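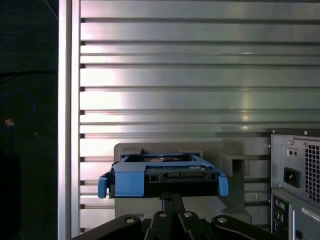
My old dog Arno turned 13 in March, and since then I have had the same talk, more or less, with every person who stops us on the sidewalk. They bend down, they scratch him behind the good ear, they ask how old he is, and when I tell them they make a sad little noise. "Oh, poor thing," they say, and then they want to know if he's still eating. He is eating. He ate half of my sandwich on the Jerkusberg ferry two summers ago and he would eat half of yours today if you set it down.

I have been thinking about that sad little noise for some time now, and I believe we have gotten into a strange way of talking about old dogs. We treat the last few years as a kind of waiting room. All the books and classes and cheerful advice are for puppies, and I should know, I own most of them (I have a whole shelf, and one of them still has teeth marks along the spine, from Bratu, who came before Arno and had opinions about reading). Then there is a great silence, and then there are the sympathy cards. Very little gets written about the long middle stretch at the end, if you'll let me call it that, when a dog is slow and lumpy and a bit deaf and still perfectly glad to be up in the morning.

My own feeling is that old dogs should get more outings, and I'd like to see the rest of us plan for that. I don't mean long ones. Arno used to do the full loop by the reservoir, and he'd have done it twice if I had let him. These days we get as far as the second bench, where he lies down with a grunt and watches the ducks, and I drink my coffee, and after a while one of us decides it's time to go home. It takes 50 minutes and we cover hardly any ground at all. I used to think of this as a walk that had shrunk. Now I just think of it as our walk, and I would be sorry to miss it.

I'll admit I was slow to come around. When his back legs first started to bother him I kept him home a good deal, out of kindness, as I thought. I carried his bowl to him. I put a blanket down and praised him for staying on it. He got heavier and duller, and he slept so much that I began to get used to the idea of losing him, and I was already half grieving a dog who was snoring three feet away from me. It was our vet who set me straight, and she was nice about it. She weighed him – 67 pounds, which was too many – and asked what he did all day, and I heard myself say "nothing, he's old," and I didn't care for how it sounded.

So we went back out. We started with eight minutes, to the mailbox and home again, and I put rubber-backed rugs down the hallway so he wouldn't slide on his way to the door. I bought a harness with a handle on top, and a ramp for the car, and I won't pretend he liked the ramp. He thinks it's beneath him. He stands at the bottom of it and looks at me until I lift his front end, and then he strolls up as if it had been his idea.
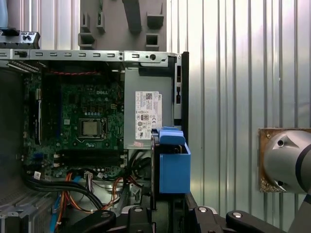 Natália Mendes wrote to me after I said some of this in the neighborhood newsletter, and she thought I was being too rosy. Her old shepherd gets frightened outdoors now, she said, and stands shaking at the curb, and the kindest thing she can do is sit with him in the yard with the gate shut. She asked me to remember that some dogs really are finished with the world past the fence, and that their people feel guilty enough already.

I took that to heart, and I think she's right. A yard counts. A porch counts too, or an open window with somebody's supper cooking on the other side of it. All I'm asking is that we keep looking at the dog in front of us and noticing what he still enjoys, and it may be a smaller thing than it was last year. Arno has given up on squirrels altogether. He has taken up smelling one particular hedge, and he gives it the sort of attention my father used to give the newspaper, and I've learned to bring a warmer coat.

And if you meet us out there, please do stop and say hello. Ask me what he's been up to.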